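Watched the two-parter everyone on here has been telling me is the best thing Gidach has done since it came back. Thread, because I have doubts and the replies are going to be unbearable either way. Spoilers for both halves of Dumside.

First, credit where it's due. The opening ten minutes are very good. The flooded town, the bell that rings under the water, the postwoman who won't cross the bridge. If they'd stopped there and rolled the titles I would have been shouting about it with the rest of you.

Then the explaining starts.

By my reckoning there are three separate scenes in part one where somebody stands in a doorway and tells us what the Drarko are. The first one is creepy. The second repeats the first with a map. The third is for people who went to put the kettle on during the other two.

And the Drarko themselves. I keep reading that they are "the scariest monsters in years". Are they? They are voices in pipes. Voices in pipes is a decent idea and it has been done on this very programme, in series 3, with less money and a better script.

What's scary about a voice in a pipe is that you can't see what's on the other end. So of course in part two we go to the other end, and it's a man in a rubber hood with wet hands.

I know, I know, the hood is a tribute to the old serials. I have seen the old serials. The hoods weren't good then either, we were just seven.

Something I haven't seen anyone mention: the geography makes no sense. The pumping station is a day's walk from the town when they need a long talk by a campfire, and then in part two people nip there and back before the tide turns. Pick one.

People are saying the tide thing is deliberate, that time is running differently on each side of the bridge. Where is that in the episode? I went back and looked. There is one line about a stopped watch and it belongs to a man who is shown to be a liar. I'm not building a theory on his watch.

This is what bothers me about how we watch this show now. A mistake turns up, and by breakfast it has been promoted to a clue. Some of you have been doing it since the pilot and I don't remember many of those clues paying out.

Right, the Szabó business. For anyone who skipped the spin-off audio plays (sensible), the Szabó is the ship that went missing before the series began, and part one ends on its name stencilled on a hull under the reservoir. Big music. Cut to black.

I'll admit I sat up. It was a proper cliffhanger and they earned it by leaving the ship alone for all of last series.

Part two gives it five minutes. Five! They get in, the lights come on, somebody finds a logbook, the logbook says exactly what the plot needs it to say, and they leave. You wait that long for a ship and it turns out to be a cupboard with a diary in it.

A few replies saying it's being saved for the finale. Maybe. I was told the same about the twin, and about the locked greenhouse, and one of those was quietly dropped and the other was a dream.

The moral choice at the end, then, as that's what the glowing reviews are all about. Open the sluice and drown the Drarko, or leave it shut and lose the town. Strong stuff on paper. The trouble is that we have met one likeable person in the town and no Drarko who does anything except threaten people through plumbing.

A dilemma needs weight on both sides. I never believed for a second they'd let the postwoman drown, so all I was watching was a good actor being sad near a wheel.

She is very good near the wheel, to be fair. It's the best she's been all series. The long silence before her hand moves is the one bit I'd happily watch again, and I'd bet it wasn't written that long.

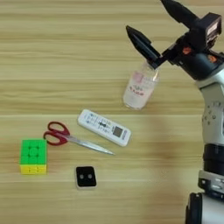
Lower Deck Gidach Viewing Club

Back from making tea. Several of you want to know what I'd have done instead, as if that were a hard question. Keep the voices in the pipes. Never go to the other end. Let one of the Drarko ask for something small and reasonable in part one, so there is somebody to feel bad about in part two.

And cut the apprentice. He exists to say "what does that mean?" and to fall over. If you took him out you'd lose two of the doorway scenes with him and the whole thing would fit in a single episode, which I suspect is how it began life.

No, I have no inside knowledge of that. It just has that stretched feel. The campfire scene goes round twice, and there's a chase through the waterworks where I'm fairly sure we see the same corridor from both ends.

On the music: I liked it in part one. In part two it doesn't trust me to know that drowning is bad.

Someone has asked if I even enjoy the programme. I've watched every episode, most of them more than once, and I sat through the puppet one with a temperature. I'm allowed to say when a thing is fine. This was fine!

The effects hold up better than I expected. The water looks like water, mostly. The reservoir wall coming down looked cheap in the trailer and it's been tidied since, or the sound is doing a lot of the work. I'd guess the sound.

One more grumble and I'll stop. The very last shot, the wet handprint on the inside of the cabin door. So one of them survived. So the terrible choice she has just made, the one we've spent two episodes getting to, has already been softened before the credits. I would love this show to do one awful thing and then leave it done.

Scores, as you always ask. Part one gets 7 out of ten, mostly for the bell. Part two I've changed twice while typing this, and it's currently a five.

The club rewatch carries on in September with the lighthouse story. I remember that one as a masterpiece and I'm already worried about it. Muting this now, the hood people have arrived.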